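**Plinditz linen room to supply folded towel sets to family rooms from September**

The Plinditz Residential Trust has confirmed that its central linen room in Berkton will begin supplying ready-folded towel sets to all family rooms from September. The arrangement replaces the present practice, under which towels are delivered in mixed bundles and folded by house staff on arrival.

The Trust provides short-stay accommodation for the relatives of patients receiving treatment away from home. It operates 5 houses, the largest of which is at Vomstead, and maintains 313 beds in total. Laundry for every house has been handled at Berkton since the closure of the smaller laundry at Bolger Street, whose washing and drying equipment was transferred to the Berkton site.

Under the new arrangement each family room will receive one set for every person staying. An adult set consists of a bath towel and a hand towel. A child's set consists of a bath towel in a plain light colour and a smaller coloured towel, placed on top so that house staff can tell the two kinds of set apart on the shelf. Sets will be carried to the rooms on trays and left on the bed or the side table before noon on the day of arrival.

Nomvula Shezi, Head of Domestic Services, said that the change had been requested by the houses themselves.

"Staff at Vomstead told us that they were refolding most of what we sent them," she said. "The bundles were too large for the shelves and the sizes were mixed together. It is reasonable for the folding to be done once, at Berkton, where there is a proper table for it."

A trial was held at Vomstead over the spring and early summer, during which 200 sets were issued. House staff were asked to record any set that arrived incomplete, badly folded or marked. The majority of entries concerned hand towels that had slipped from the pile in transit, and the order of stacking was changed as a result. The larger towel is now folded into a thick rectangle and laid flat, and the smaller towel is folded more tightly and placed upon it. A proposal to tie each set with tape was considered and has not been adopted, as the tape was found to leave a crease and had to be collected afterwards.

The trial also led to a change in the way towels are checked. Each towel will be opened out fully before folding and examined on both sides for stains, pulled threads and worn hems. Towels that do not pass will be returned for washing or withdrawn. Withdrawn towels in fair condition will be cut down for use as cleaning cloths, and the remainder will be offered to animal shelters in the district, as at present.

Anel Mathebula, who supervises the linen room, has prepared a one-page folding guide which will be displayed at Berkton and sent to each house. The guide gives the number of folds for each size of towel and asks that any printed or embroidered design be left uppermost. Mrs Mathebula said that the smaller towels had been the more difficult to standardise.

"The bath towels are all of one size, and people learn them quickly," she said. "The children's towels have come to us over several years and from several suppliers. Some are thicker than others, and the same fold does not suit them all. We have allowed a little freedom there."

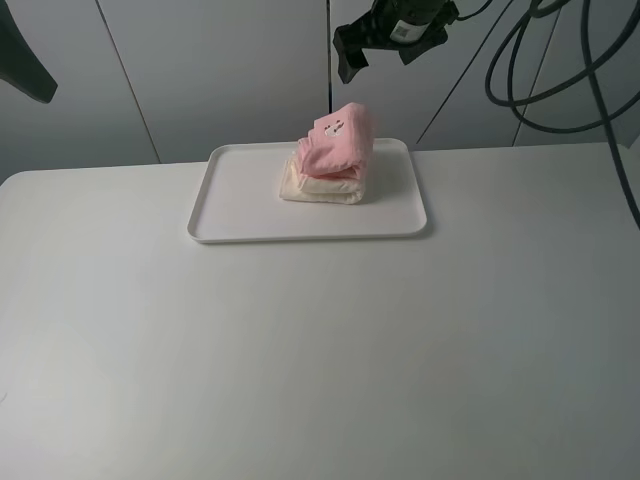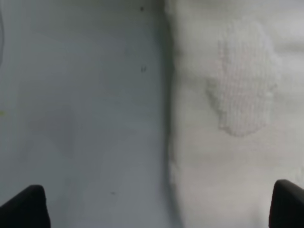 Training for linen room staff will take place during the weeks before the change and will last 15 minutes at the start of each shift. House staff are not required to attend, although those who wish to see the new arrangement may visit Berkton by agreement with Mrs Mathebula. Deliveries will continue to leave at 7.30 a.m., and the order in which the houses are served will remain the same.

Families staying for longer than one week will be able to exchange their sets at the house office on any morning. Used towels should be placed in the bag provided in each room and should not be left in the corridor. Guests who prefer to bring their own towels may continue to do so, and are asked to inform the house on arrival so that a set is not prepared unnecessarily.

The Trust has asked that donations of new towels be sent directly to Berkton and no longer to individual houses. Plain colours are preferred for bath towels. Small towels with a simple motif are welcome for the children's sets, provided that they can be washed at 60 degrees. Towels bearing a person's name cannot be accepted.

Bed linen is not affected by the change. A separate review of blankets and pillows is in progress, and its findings will be circulated to the houses when they are available.

Enquiries about the folding guide should be addressed to the linen room at Berkton. Enquiries about deliveries should be made to the house concerned.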